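Huvidstead Open Studio

Huvidstead Open Studio is an artist-run exhibition and workshop space in the town of Gunlow. It was founded by the sculptor Godelieve Bosman and the printmaker Ehsan Kermani, and opened to the public on April 7, 2018. The organisation has no permanent collection and shows new work by its members and invited guests.

History

The founders met while teaching evening classes at the former Drondow print works. When the classes ended, they leased the ground floor of a disused seed merchant's and divided it into a gallery and shared studios. The first exhibition, Spare Rooms, included pieces by 40 artists and drew 1,000 visitors. Mahsa Esfahani joined as programme coordinator the following May.

Programme

The studio holds four exhibitions a year, usually of sculpture, print and installation. Members also run an open workshop on the reuse of household goods, from which several later exhibitions developed. Works are selected by a rotating panel of three members — no member may serve twice in succession.

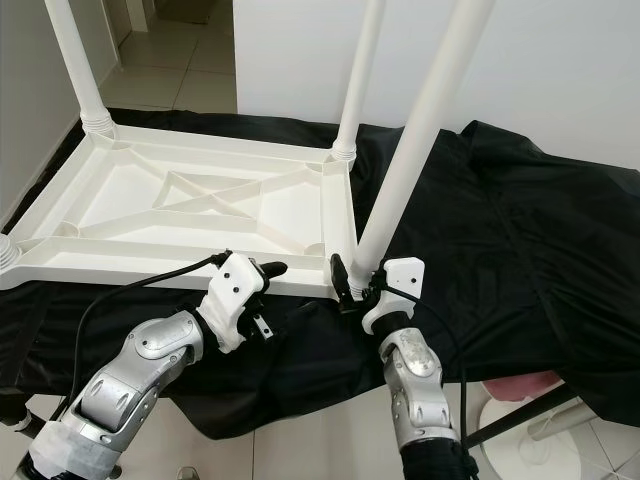 Organisation

Membership is limited to 50 artists, who pay an annual fee and share the running of the building. The Chiu Residency, introduced by Kourosh Rashti, gives one artist the use of a studio for three months. Residents are asked to give a public talk and to leave a written record of their work in the studio library, where it may be read by appointment.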